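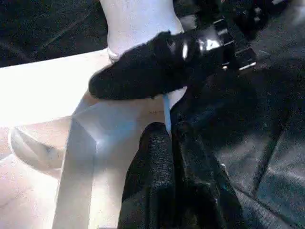

Bench rules for the gripper arm - workshop tips from Arsen Kuzmenko, updated 2 July 2025

Quick ones first. Print it, tape it up, whatever works.

Padded fingers for anything pale or soft. Bare metal marks white stuff and you won't get it off. Brush the pads before each session, lint roller is fine. Pads pick up grit off the floor mats and then it's sandpaper.

Slow close. We cap ours at 25 percent speed for the last bit, full speed only in open air. If the Kotov controller asks to save that as default, say yes.

Hands out before you hit run. Not "nearly out". Say it aloud if there's two of you - "clear" - and wait for the other one to say it back.

Straight sided things, grip mid-height. Tapered things, grip lower and go gentle, they like to squirm upward. Tall and light, same again.

Stop button goes on your good-hand side. Meifang is a lefty so hers moves over, please move it back after.

Boxes and wrapping next, becuase that's where we lose the most time.

Open box near the arm = one more thing to hit. Teach the path over the walls with a decent gap, I use 28 mm. Tissue and thin cloth get caught by the fingers, so fold it down or pull it right out before you start.

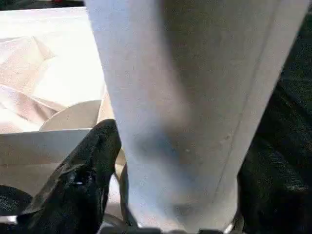

Cables and straps, same story. Tie back anything dangly, sleeves included. Loose black cloth on a dark mat is hard to see on the wrist camera, so check with your own eyes before a run, not the screen.

Light - one lamp, off to the side. White cardboard under a strong lamp blows out and you can't see the edge your trying to clear. Turn it down or bounce it off the wall.

If it drops something: stop, power to hold, then reach in. Don't catch it. Stepan caught one in August and wore a bandaid for a week.

Write down every stop in the Valtent log, even the dumb ones. Time, what it was holding, colour of the status light. Eight words is plenty.

Spare pads are in the Dirnen drawer, glue is on the shelf over it. Let the glue cure overnight.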